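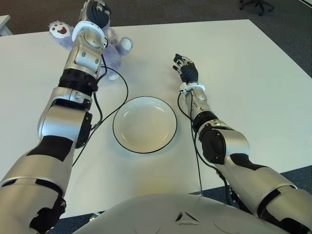 Figure 5. Head camera view, with one hand over the purple plush toy and the plate between the arms.

5.2 Teaching Brultside what's on the table

By now you should have Brultside running and the head camera calibrated. If you skipped calibration because you were in a hurry (I've done it, no judgment), go back and do it, or the masks in this section will land in silly places.

Three programs matter from here on. Tabrizi finds the objects, Colley plans the arm motion, and Mama is the watchdog that tells both of them to stop. Keir Hepburn named that last one and I've given up arguing about it.

1. Start Mama first, then Tabrizi, then Colley. Wait for the green line in each log before you start the next one.

2. Open the live view and press Learn Table. Tabrizi looks for the big flat surface and draws an outline around it. A white table on dark carpet is an easy one and the outline should hug the edges. If it wanders off onto a neighboring table, drag the corners back in by hand and press Keep.

3. Turn on Arm Mask. Both arms, both hands and the rounded front of the torso should go solid gray in the preview. Look closely at the wrists! The white bands are the same sort of color as the tabletop, and the mask loves to nibble holes in them. Raise Mask Grow until the holes close. I use 5 and rarely touch it again.

4. Add your objects. Click on each one and type a name. Mine are "plush" and "plate", because I get tired of typing anything longer. For the plush, drag the box out to take in the paws that show on either side of the hand — Tabrizi will otherwise grab the middle of the fur and call it done.

5. Set each object to Target or Leave Alone. The plush is my target and the plate is Leave Alone, so Colley has to route both arms clear of it.

Note: Names are case sensitive. "Plate" and "plate" are two plates as far as Colley is concerned, and one of them doesn't exist.

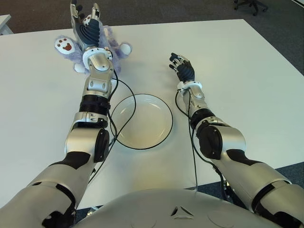
Figure 6. Cable from one wrist passing over the edge of the plate.

6. Now the cables. They're thin and black, and so is the rim of the plate, so where the two meet Tabrizi can get muddled and report a plate with a bite out of it. Tick Thin Objects, then check that the plate outline closes all the way around. If it doesn't, set Shape Hint to Round.

7. Press Dry Plan. Colley draws the path for each hand without sending anything to the motors. Play it through at 25 percent speed and watch the wrists as well as the fingers.

Caution: Colley plans for the arms and not for the cables hanging off them. A path that clears the plate nicely on screen can still drag a cable across it. Keep a hand near the stop button on your first real run.

Caution: Don't restart Tabrizi while Colley is holding a plan. Stop Colley first.

8. Happy with the path? Press Save Scene. You get one file with the table outline, mask and object list in it.

If Dry Plan stops with error 46, the hand is starting inside the target's box. Nabila Shawky added a setting for it called Start Close, under Planner, Advanced. Switch it on, press Dry Plan again, and carry on to section 5.3 for the grip settings.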